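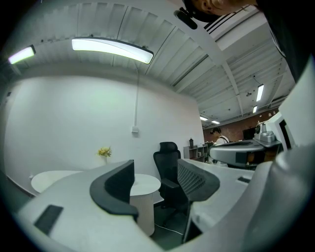
Plevano Hand Gripper Kit
Handheld gripper for recording arm demonstrations

The Plevano is a two-finger gripper you hold and squeeze by hand. It records the opening of the fingers and the view from a wide-angle camera, so a task done at a desk can later be replayed on a small arm. It ships as a kit for home builders and shared workshops. You print the shell yourself or order it printed.

What's in the kit
Finger linkage with two pairs of soft pads
Trigger, return spring and position sensor
Camera bracket and 50 mm spacer
Wiring harness with USB-C lead
Bag of M3 screws, 5 spare inserts
Printed assembly guide

Not included: camera, filament, hex keys, arm.

Building it
Plan on one long evening. The guide has 11 steps, and the only soldering is on the sensor board. Fit the linkage before you close the shell. The two halves snap together tightly and the lower tab can crack if you pry them apart more than once or twice. Print the shell with the flat side down and four walls. PETG holds up better than PLA around the trigger pivot.

Sânziana Matei built the first batch on her workshop bench and wrote the guide. Her settings for three common slicers are on the downloads page.

Working with an arm
The same finger set bolts to the Uniyal and Celero wrist plates with the adapter sold below. Use identical pads on the hand unit and the arm, or the grip width will be off when you replay. Recalibrate after every pad change: open fully, close fully, hold the trigger for a few seconds until the light turns green.

Arms with a Flirerier wrist need the older adapter, which is out of stock until October.

Notes
Unit weight depends on your print. Ours came out at some 620 g with camera.
Left-handed trigger available on request, same price.
Firmware 1.4 fixes the dropped readings at low battery. Boards from the first batch need updating.

Price: $189, adapter $24
Sessions shared by owners so far: 1,729

Add to cart
Downloads
Spare parts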